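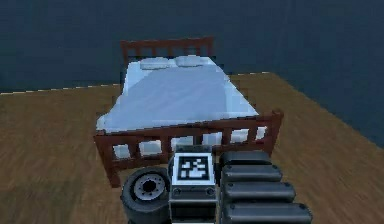
The bed in our practice room, from the robot's side of the footboard.

I've been meaning to write about my evenings with Wirnelov for ages, and then it got to be Jun 23, 2023 and I still hadn't, so I'm sitting down with a cup of tea to do it. Wirnelov is our little simulated apartment (Siobhán Coughlan named it, and she won't tell me why). We steer a robot through it and save every run, so that a learning system has examples of somebody doing the job to copy from.

The goal is 4,000 saved runs. I've done 700 of those myself, and oh, how slow I was at the start! My first week I drove straight into the furniture more often than I'd like to admit. Picking things up is the part I love, though — you start to get a feel for when to close the gripper and when to wait another second.

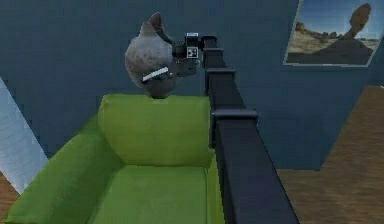

Tin-yau Shih goes over my runs afterward, and he's very kind about the clumsy ones. He likes us to keep a few where the driver wobbles and then recovers, so those go in their own folder. I do 30 runs in a sitting and then my eyes need a rest, and so does the dog, who has been waiting by the door. 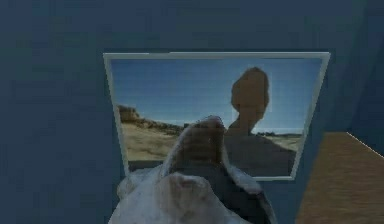 Do you need to know how to program to help out?
Not at all. I can't write a line of code, and I was steering by myself after seven practice runs.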